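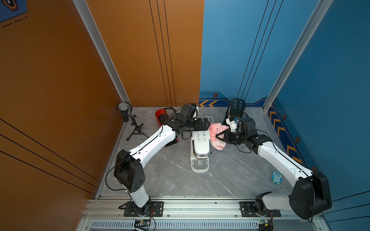
Fri 13 December. Skistent, a shared workshop, today released the build notes for Zevura, a bench cell with two robot arms on one aluminum rail. Members Thư Lục and Phong Đinh started the build in May. The notes run to 14 pages and include wiring diagrams.

The cell was built to practice wiping and handling small kitchen appliances. Each arm has a two-fingered gripper.

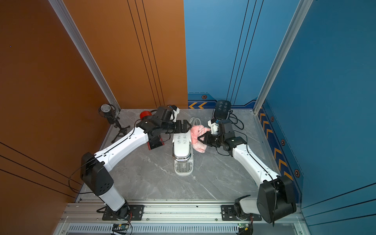
Can the cell be built at home?

The rail and mounting plates need hand tools and a drill press.

The parts list has 11 entries.

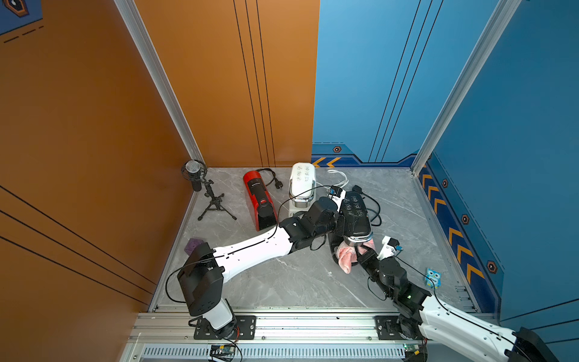

Control code is listed separately and will be updated as members report faults. Contact: Aušra Sakalauskas, Skistent.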